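Suturing rig, shared workshop: needle handover still the weak point

Shokri Builders Board > Manipulators > Small and cable-driven
Views 117 · Replies 7

**wristpitch**
Continuing from the October thread, which got too long. For anyone new to it: two cable-driven instruments, bench mounted at the Ferkport shared workshop, suturing a soft pad. The drive boxes are our own. The controller is the Pokik board with the current loop rewritten. One fixed camera over the pad and a small one on each wrist.

State of play. Driving the needle through both lips is fine. Tying is slow but passable. The handover, where one set of jaws takes the needle from the other, is where it goes wrong. The needle rolls in the jaws as the second pair closes, and the tip ends up pointing somewhere the planner doesn't expect. Pictures from the overhead and wrist cameras:

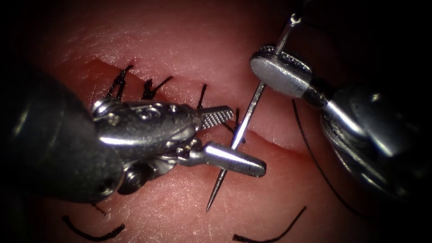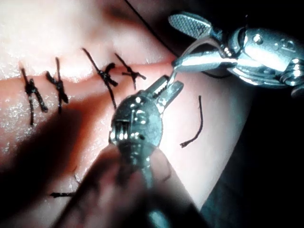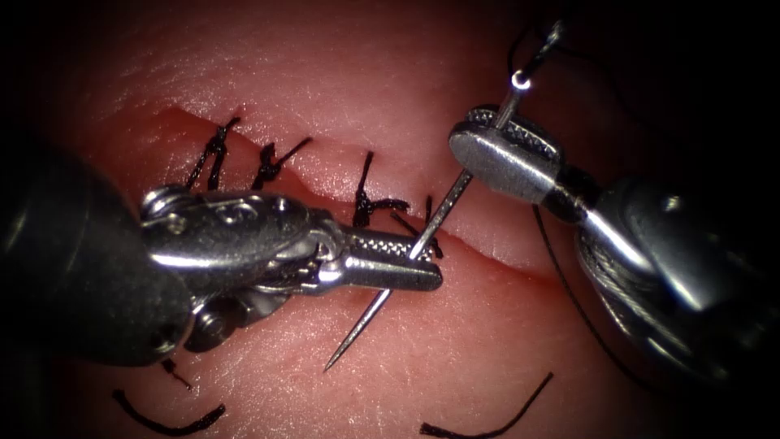
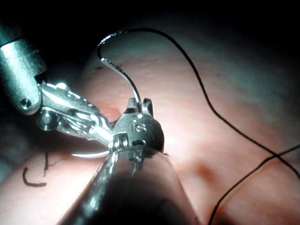
What I have tried so far: lower closing current on the receiving side, a slower final approach, and a 100 ms pause between contact and release. The pause helped. The lower current made it worse, as the receiving jaws then slip on the drive stroke. The control loop runs at 50 Hz over the network link, and I don't want to raise that until the link itself is sorted out.

Question is whether to fix this in mechanics (new jaw faces) or in software (measure the roll after handover and correct it).

2 likes · Share

**Grarnance**
Mechanics first. A curved needle in flat jaws has one stable orientation if you grip hard enough and several if you don't. You have seen the second case. Turn the current back up and accept some wear on the faces.

Share

**backlash_bill**
Disagree with the above. Grip hard from both sides and the needle has to go somewhere, because the two wrists are never quite aligned. With cable drives the stretch takes up the difference, then it springs back when one side lets go. That is your roll. I would let the giving side go soft before the receiving side reaches full current.

1 like · Share

**wristpitch**
@backlash_bill The giving side is held stiff at the moment. I can drop its position gain for the length of the overlap. Had not thought of it as stored stretch, but it fits: the roll is always in the same direction on a left to right handover and reversed the other way.

Share

**Grarnance**
Same direction every time sounds like a calibration offset to me. Cable stretch would vary with tension. When did you last do the base to base transform?

Share

**wristpitch**
After the last cable change. Residual was almost 2 mm at the far end of the pad, better in the middle. I know that isn't good.

Share

**oddments**
Then do that before anything else. You are arguing about jaw current with an error larger than the needle is thick.

Separate point: trim your thread tails. Dark thread lying on the pad near the wound will upset any segmentation that looks for thin dark lines, and you will be chasing the wrong strand. We clear ours between stitches. It is tedious, but it removed most of our false detections.

3 likes · Share

**backlash_bill**
Agree on the calibration. Don't agree on clearing the tails. If the tracker only works on a tidy pad, it doesn't work. Follow the strand from the swaged end of the needle and ignore anything not joined to it.

Share

**oddments**
Fine until the strand goes behind an instrument or crosses over itself, at which point "joined to it" is a guess. I would sooner have one problem at a time.

Share

**wristpitch**
Plan, then. Redo the base to base transform using points across the whole pad and not only the middle. Repeat the handovers with no other change and log the roll. After that, the soft release on the giving side as a separate run. Jaw faces stay as they are for now. Tails can be cleared for the calibration runs and left in place for the tracker tests, which should suit both of you.

@Grarnance, if you still have the script you used for fitting the pivot points, could you post it? Mine assumes the wrist axes intersect, and on these they don't.

Share

**Grarnance**
Will dig it out tonight. It needs the joint offsets in radians and it doesn't check.

1 like · Share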